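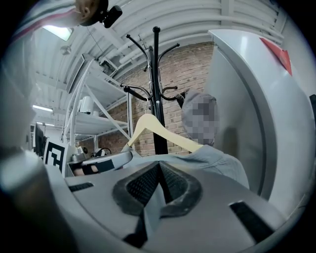 Annick Lacroix wrote in to ask whether the Warkum would get her family's coats off the hall floor, and whether 196 pounds was a fair price for that. Two more readers have asked much the same since January, so I've put my answer on the hanging and coat tips page, where it belongs.

The short answer is no, not in most halls. The longer answer has some tips in it that cost nothing.

What is on offer

Sketurora sells the Warkum as a hand-held gripper kit. You hold it, squeeze, and do your ordinary jobs with it: coats on hooks, hangers on rails, socks out of the machine. The recordings go off to Sketurora, and in return you get a subscription to a "home tidying skill" which a household robot may one day be able to use. The robot is not in the box. I had to read that page twice. If you don't own a robot arm, you are paying to hang up your own coat more slowly than you did before.

The brochure says a garment takes 45 seconds once you've had some practice. I can do one in six with my hands, and I'm not quick.

Getting a garment on to a coat rack with a gripper

If you've already bought one, or somebody has given you one, these will help.

Put the garment on its hanger by hand first. Threading shoulders with a gripper is misery, whatever the leaflet says.

Do up the top button or pull the zip a few inches. An open front slides off one side as soon as you lift it.

Take hold of the hanger near the neck, never by the cloth. Soft jersey bunches up between the fingers and you lose sight of the hook.

Come at the rack from slightly above and lower on to the hook. Pushing in from the side turns the whole rack round, or tips it.

Hoods want folding back before you start. They flop forward over the hanger's hook at the worst moment.

Weight the base of a light rack. A bag of rice tied up in a tea towel will do.

The same tips without the kit

Nearly all of that works with bare hands too, which rather makes my point. Most coats end up on the floor for dull reasons. The loop has snapped, the hook is too high for the children, or there are four coats on a peg meant for one. Sew in a new loop with doubled button thread. Move the everyday coats to the lower hooks and put the best ones away in a wardrobe. Heavy coats go on opposite sides of a stand, or it will lean.

Wooden hangers with a bit of width to them are kinder to knitwear than wire. If things slip, wind a rubber band round each end.

Is there anyone it suits?

Shinji Sakamoto disagrees with me and says the gripper is useful practice for anyone who means to build an arm of their own. Fair enough, but that is a hobby, and the adverts are aimed at busy parents. I'd also want to know how long the recordings from inside my house are kept. I asked Sketurora and got a link to the same brochure - no answer on the recordings, and none on refunds either.

Annick, buy a stand with hooks at two heights and a packet of strong thread. If you do order the kit, keep the box and check the returns page before Sunday, when the introductory price ends.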